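Old Bins, Trays and Troughs: a gallery from the workshop

I have been meaning to put this page together since the open day, and it is now Saturday, May 22, 2021, the rain is coming down sideways, and I have run out of excuses. It is a page for people who like worn things. If you are the sort who runs a thumb along the edge of an old workbench and wonders who leant on it, then pull up a chair, because I can go on about this for quite a while (my family will confirm it).

Most of what follows is about metal bins and trays, the big open kind that parts get tipped into and picked out of all day long. I began noticing them when I helped Jhair Cáceres clear the long room at Trallar, where we shifted 27 of them in a weekend and I came home with a sore back and a new hobby. Jhair likes them tidy and freshly painted. I like them the way they are, and we have agreed to differ over a great many cups of tea.

A word on edges first. The lip of a bin takes more punishment than you would think, what with sleeves, buckles, crates and the odd dropped spanner. At Remis they used to bind theirs with tape every July, in a cheerful yellow, and by the autumn it had all curled up like old wallpaper. I have a strip of it in a drawer somewhere — I couldn't tell you why I kept it.

Then there are the sloping sides, which I am very fond of. A straight-sided box hides things in its corners, and you end up fishing about with your fingertips for the last piece. Give the walls a bit of a slope and everything is so much easier to get at. The old Győri catalogue listed up to 30 different trays, and the ones with the slanted walls were always the dearest, which tells you something about how well people thought of them.

Paint is another matter altogether! White shows every knock, and I wouldn't have it any other way. A white wall that has been in use for a good while turns into a sort of diary, with the heavy rubbing low down where the parts land and the finer scratches higher up. 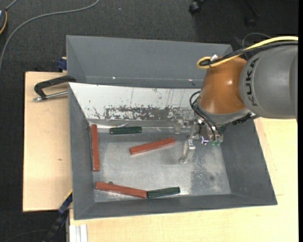
And bare metal floors have a charm of their own, all cloudy smudges and scuffs with a bit of shine coming through wherever the light catches. I am often asked whether they ought to be polished. Please don't! A wipe with a soft cloth is plenty, and the marks are half the pleasure.

Red-brown and dark green bars together make a handsome pair of colours, too. They put me in mind of the painted blocks my aunt kept in a biscuit tin for visiting children, which never would lie in neat rows however often she put them straight.

I still have the Pirko trays to sort through, and those will go up once I have found the box they are in. If you have a battered old bin of your own, do write and tell me about it, dents and all.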